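# The Lisik in Room 7 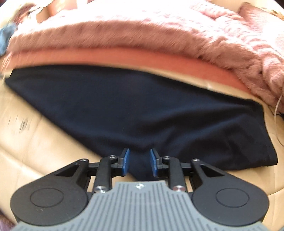
The email came at six in the morning and said my mother's flat had been upgraded overnight and there was nothing I needed to do. I've worked in phone support for nineteen years, so I know exactly what it means when a firm tells you there's nothing you need to do. I'd been asleep on her sofa, the tan one, with the pink fluffy blanket over my legs, and I lay there a while reading the email again with one eye shut. Then I got up to see what they'd done to the kettle.

The kettle was fine. The kettle isn't a Lisik. Everything else in the flat is, though: the lights, the heating, the door, the blinds, and the voice that reads Mum the weather and tells her when her tablets are due. My cousin Sinan put it all in when she turned eighty, very kindly, and then moved to Portugal.

"Good morning, Benvinda," said the flat.

"Good morning," I said, although I'm not Benvinda. That's Mum.

"You have 503 new memories."

Well, I'd never heard it say that before. I asked it what it meant and it told me the weather, which was drizzle. I asked again and it put the hall light on.

Mum came out in her dressing gown with her hair all flat on one side and said, "Is it talking to you? It's been talking to me since four."

"What about?"

"Oh, all sorts. It asked me about the boat."

I didn't know about any boat, and I said so, and she gave me a look as if I'd forgotten my own birthday and went to do the toast.

I rang Lisik. You'll know how that goes. I was caller 56 in the queue and the music was a sort of harp. I do feel for whoever's at the other end, I really do, so I was nice as pie when a man came on and said his name was Baltasar Ledesma and could he take the number of the property. I gave him Room 7, Espinoza Court (they call them rooms, even though they're flats, it's left over from when it was a hotel).

"And what seems to be the trouble?"

"It says she's got 503 new memories."

There was some typing. "That's the new companion feature," he said. "The system listens for things the customer likes to talk about and keeps them, so it can bring them up again. It's for company. People find it very nice."

"She hasn't said 503 things since Christmas."

More typing. He asked if he could pop me on hold, and back came the harp. I know what that hold is as well. That's the one where you turn round to whoever sits behind you and say, have you ever seen this?

While I was waiting I could hear Mum in the kitchen, chatting. She doesn't chat, you see. She says yes and no and mind that step. But she was going on nineteen to the dozen about a boat called the Ketska, and how it smelt of oranges, and a girl called Rocío Benítez who was sick all the way over and then won at cards. And the flat was saying, "Did she win much?" and Mum was laughing. I hadn't heard her laugh like that since Dad.

Baltasar came back on. He'd gone a bit careful. "Can I ask if your mother ever lived in Prukomska Street?"

"No. She's never lived anywhere but here and Hull."

"Right. Only there's been a mix-up with two accounts. Those memories belong to another customer of ours. A Mr Régis Lecomte. They were loaded to your mother's property by mistake when the update went through."

"So the boat's his?"

"I can't discuss what's in them. But yes, it isn't your mother's." He cleared his throat. "I can take them off for you now. It's two minutes, and she'll be back to none."

I put my hand over the phone and went to the kitchen door. Mum was buttering toast and telling the flat that Rocío had a green coat with one button missing. She told it how they'd shared a bunk and what the engine sounded like at night. She did the noise.

"Mum," I said, "when were you on a boat?"

"Nineteen fifty-eight," she said, no hesitation. "Your gran was livid."

I stood there trying to work it out. Either the flat had been telling her a stranger's life since four o'clock and she'd picked it up like a tune, or she'd really gone, at nineteen, and never said a word to me about it. She did have a green button in her sewing tin. I used to play with it. But then everybody's mum has a green button.

"Madam?" said Baltasar. "Shall I go ahead?"

"What about Mr Lecomte?" I said. "Has he still got his?"

"He's got his own copy, yes. He's not complained."

"How many's he got?"

I shouldn't have asked and he shouldn't have told me, but it was early and I think he'd been on all night. He typed for a bit.

"524," he said. Then, after a second, "That's odd. It should be the same number."

I looked at Mum. She'd sat down with her toast and was listening to the flat, which was asking her, ever so politely, what had happened after they landed.

"Leave it on for now," I told him. "I'll ring you back."

I pulled out the other chair and asked her to start again from the beginning.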